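Can a Robot Fix a Computer Yet?

A chore is a job with steps. Washing a plate has few steps. Taking a desktop computer apart has many, and most of the parts are small. Engineers use jobs like this to find out what a machine's hand can and cannot do.

A robot hand is called a gripper. Each part inside a computer asks something different of it. The processor, the chip that does the computer's main work, is a flat metal square held in place by a lever. Memory modules are thin boards that stand in long slots. Screws must be turned, and plugs must be pulled straight.

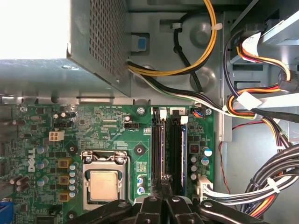 A gripper over the processor and memory slots of a Dell motherboard.

Wires are the hard part. A screw stays where it is until something turns it. A wire bends when it is touched, and it can push other wires along with it. A robot has to look again after each move. People do this without thinking. They also feel when a plug is stuck. Many grippers feel very little, so they depend on cameras.
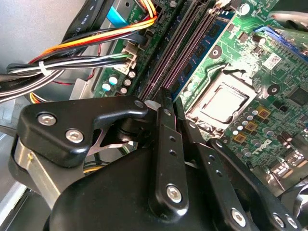
The metal fingers of the gripper, with bundles of colored wires behind them.

At the Dirnisar repair shop, a test robot named Bustby was given 18 tries at lifting out one memory module. It finished five. In three tries it pressed on the wrong clip, and in two it bumped a cable and stopped. In the rest it ran out of time. A trained person does the same job in seconds.

So the answer for now is: some steps, sometimes. Robots do well when every object is in the same place each time. Old computers differ from model to model, and so do kitchens and bedrooms. The next tests at Dirnisar, planned for December, will use screws only.

Words to know
Gripper: the part of a robot that holds things.
Motherboard: the large board that the other parts plug into.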